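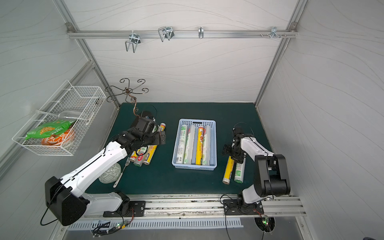 Hooks on the back wall, basket on the left.

January 1, 2025

Dear readers,

I did not write to you since September, and some of you asked if I stopped making music. I did not stop. I was finishing the mixes for the second Kiler record, and in the evenings I had no words left for a newsletter. Now the mixes are finished and I can tell you how it went.

The record has the title Lehtinen and it has 61 minutes of music. This is too long for one vinyl disc, so it will come as a download and on cassette. Prindex will make the cassettes, the same small firm who made the first ones. We ordered 25 more than the last time, and I hope I will not keep them all under my bed.

Most of the work in autumn was about the low end. I mixed the first four tracks on headphones, and when I played them on real speakers the bass was like a wet blanket over everything. I had to open every session again and take away a lot between the kick drum and the synthesizer. On track three I also removed the second organ part completely. I liked this organ very much, but the song breathes better without it, and I can maybe use it in another place.

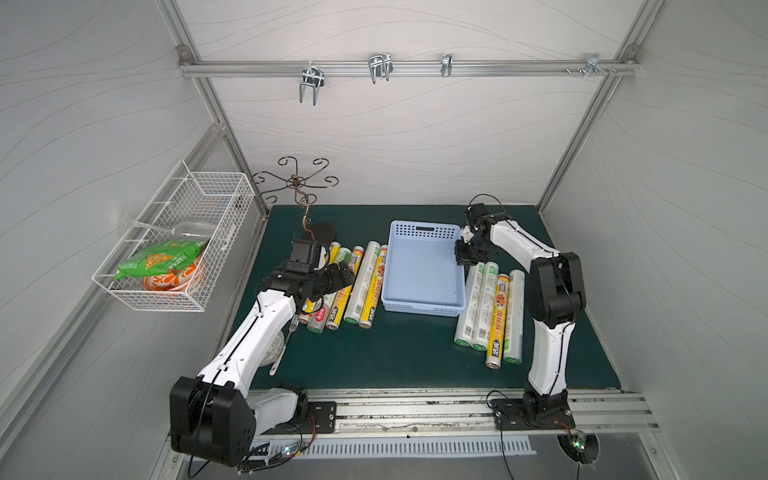 Two arms on the green mat, with a wire basket on the left wall.

The concert in Zilter was a good evening. It is a small room with a low ceiling, and the sound person there was very patient with me while I looked for a missing cable. I played the new songs in the order of the record, to test if the order is right. It is almost right. The two slow songs must not stand next to each other, I could feel the room get tired. So tracks six and eight changed places after that night, and now I am happy with side B.

Several people asked for the old song with the long ending. I had not practiced it, so I played only the first half. Next time I will prepare it properly, I promise.

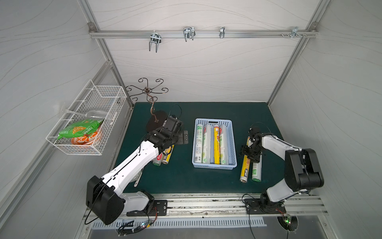 535 words in the full studio diary

The full diary of the mixing is on the website, for those who like to read about compressors and tape noise. It is a short text and I tried to write it without too many technical words.

For the next months my plan is small. I want to learn to sing in tune with the low harmony, which I always record ten times and then hide in the mix. I want also to repair the old drum machine, because the snare button works only if you press it with anger. There will be one or two concerts in spring, but the dates are not fixed, and I don't want to announce something and then take it back.

If you want a cassette, please answer to this letter with your address. The download will go to all subscribers on the same day as the release.

Thank you for waiting, and a good new year to you.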